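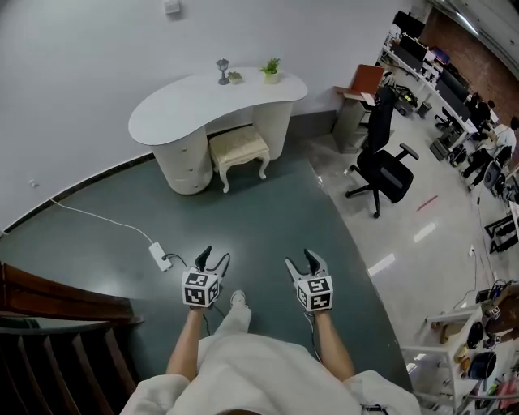
Von Žofie Trnka
Meinung | 3/16/23

Erst die Langeweile, dann die Daten

Wieder so eine Debatte, in der alle über Modelle reden. Größer, tiefer, noch eine Schicht. Und keiner will über die Hände reden. Dabei fängt es dort an: zwei Greifer, zwei Unterarme, ein Mensch, der dieselbe Bewegung vormacht, bis er sie nicht mehr sehen kann.

Ich habe das im August selbst gemacht, für Wonier, ein kleines Projekt. 417 Durchgänge haben wir am Ende behalten. Klingt nach viel. Ist es nicht. Und trotzdem taten mir danach die Daumen weh, ernsthaft, wer den ganzen Tag Greifbacken auf und zu drückt, spürt das noch beim Zähneputzen.

Meine These, kurz, weil ich gleich weitermuss: Wir sammeln zu sauber. Jeder will den perfekten Durchgang. Tisch leer, Licht gut, Bewegung flüssig, kein Zögern. Dann kommt das System in eine echte Wohnung und da steht ein Hocker. Oder eine Topfpflanze. Fertig, Stillstand.

Silvia Koubek sieht das anders. Sie hat bei Rarkham lange aussortiert, und zwar gnadenlos. Wackler raus, Nachgreifen raus, alles raus, was nach Anfänger aussieht. Ihr Argument: Ein System lernt, was man ihm zeigt, also auch den Murks. Stimmt ja. Wenn ich beim Zufassen dreimal daneben lange, will ich das nicht als Vorbild haben.

Aber Nachgreifen ist kein Murks. Nachgreifen ist genau das Können, um das es geht. Man verfehlt knapp, merkt es, korigiert. Wer diese Stelle wegschneidet, bringt dem System bei, dass Fehler nicht vorkommen. Wir haben bei Shim mal 20 solcher Durchgänge wieder reingenommen, nur die mit sichtbarer Korrektur. Kein Beweis, viel zu klein. Mir hat es trotzdem gereicht, um die Regel zu streichen.

Zweiter Punkt: der Raum. Steckdosenleiste am Boden, Kabel, Schreibtisch, weiter hinten Kollegen an der Arbeit. Lasst das drin. Bitte. Ein Zimmer, in dem gelebt oder gearbeitet wird, ist ein besserer Lehrer als jede Kabine mit grauem Vorhang.

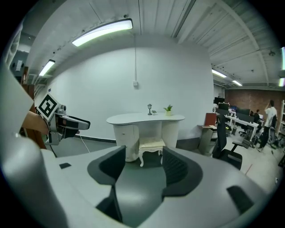

Muss man für jede Aufgabe wieder bei null anfangen?
Meist nicht. Greifen, Heben und Ablegen kommen überall vor, frühere Aufnahmen helfen also mit. Neue Beispiele braucht man vor allem für die Handgriffe, die vorher nirgends vorkamen.

Bleibt die Frage, wer das macht. Bei Vurnel saßen 13 Leute am Modell und 2 haben aufgenommen. So ein Verhältnis kenne ich auch von anderswo, und es ist verkehrt. Die Aufnehmenden stehen nie im Bericht, dabei entscheiden sie jede Minute etwas: von links ran oder von oben, schnell oder vorsichtig, abbrechen oder durchziehen. Das alles steckt nachher im System.

Also mein Vorschlag. Wer ein Modell baut, nimmt vorher einen Tag lang selbst auf. Mit beiden Händen, ohne Vertretung. Danach können wir gern weiter über Schichten streiten, und ich bring dann auch die Listen von Wonier mit, die sind noch nicht ganz aufgeräumt.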